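Community Help > Around the House > Sorting and Storage

How do you keep chargers and cords from turning into one big knot?

Judite Abreu

Hello all, I hope this is the right section, I wasn't sure if it belonged here or under electronics. Our round table has slowly become the place where everything with a plug goes to live. I finally got out a white plastic basket, the kind with round holes all over, and started going through it all after supper.

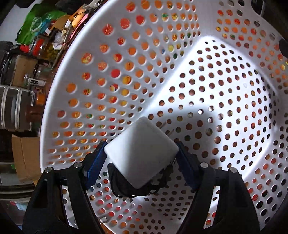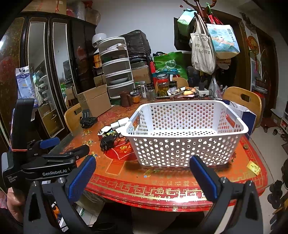 My trouble is that I have done this before! Twice, if I'm being fair. Everything goes into the basket looking lovely, and by February I'm pulling on one cord and lifting out six. We also eat at that table when my sister's family comes, so the basket has to be something I can pick up and carry off in one go. I have a drawer unit I could use, but the drawers are already full of sewing things and I'd rather not start on those as well (one mess at a time, my mother used to say).

So do you wrap the cord around the charger, or keep them apart? And is there any cheap sort of divider that works in a basket with holes? I don't want to spend a lot. Thank you kindly in advance.

Zlata Kravchuk

Oh, I know this basket problem so well! What finally worked for me was giving every cord its own tie and never wrapping it around the charger. Wrapping tight bends the cord right where it meets the plug, and that's the spot where mine always split. Make a loose loop about the size of your palm, put a strip of hook-and-loop tape around the middle, and stand it up on its edge like a record in a crate. I bought a pack of 60 strips two winters ago and I'm still using them up.

The holes are a help to you, by the way. Cut a piece of stiff cardboard to the width of the basket, punch two holes near each end, and tie it to the sides with string. You get a wall that doesn't fall over when you carry it. I have two walls in mine, with phone things at one end, bigger adapters at the other, and the middle for whatever I can't name. Masking tape on each plug with the name of the thing it belongs to, too. Do that while you still remember!

One more thing and then I'll stop: keep coins and cards and other little flat bits out of it altogether. They slide to the bottom and you'll never see them until you tip the whole lot out. A saucer does nicely for those.

Ifeanyi Olaniyan

just throw out the ones you dont use. I had 16 and needed 4

Judite Abreu

Thank you both! Zlata, I cut up a cereal box for the wall but it was too floppy, so I'm going to try something thicker tomorrow. Ifeanyi, you are probably right, but my husband is sure that one of them goes to the old radio, so they are all staying until he finds it.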